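Consejos de taller: cocinas simuladas para ensayar tareas de recogida

Notas de Marcelino Montoya sobre el método Dukdale. Revisado el 12 de agosto de 2026.

El método parte de una política entrenada con demostraciones teleoperadas en simulación y la evalúa en cocinas que no ha visto. Con 2,000 demostraciones, la tarea completa (abrir el armario, mover la vajilla, cerrar) se resolvió en 506 de 800 ensayos. Lo que sigue son ajustes prácticos.

1. Separar la apertura del resto
Entrenar la apertura de puertas como subtarea propia, con su criterio de éxito. Nosotros exigimos un ángulo mínimo de 35 grados en la bisagra. Un umbral menor da por buenas puertas que luego estorban al brazo.

2. Tiradores verticales
– Variar la altura de agarre a lo largo de la barra.
– En puertas dobles con tiradores contiguos, penalizar el contacto con el tirador vecino.
– Registrar la fuerza en la muñeca durante todo el arco.

3. Interiores oscuros
Un armario azul marino apenas ofrece contraste entre balda, fondo y laterales. Rostam Rashti probó a aleatorizar solo la luz y la mejora fue escasa; conviene aleatorizar también el tono de la pintura. La profundidad simulada debe llevar ruido desde el principio.

4. Fregadero
Los platos en el fondo de la pila exigen una aproximación casi vertical. Comprobar la malla de colisión del grifo antes de lanzar un lote: en la escena Wemley era más gruesa que la malla visible y el planificador descartaba trayectorias válidas.

Cocina Wemley: armario alto y pila.

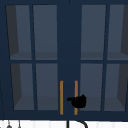
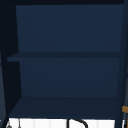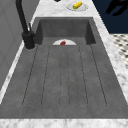 5. Registro de los ensayos
Guardar la semilla de la escena, la versión de los modelos y la postura inicial. En la serie de enero faltaba esta última y hubo que repetirla entera. Harawira, nuestro visor interno, admite hasta 35 episodios en paralelo; con más, los vídeos pierden sincronía con las articulaciones.

6. Antes de comparar resultados
– Mismas semillas para todas las políticas.
– Mismo límite de tiempo por subtarea.
– Fallos de agarre y fallos de planificación, en columnas distintas.
– Las escenas Vimby quedan fuera de la media: sus puertas usan otro modelo de fricción.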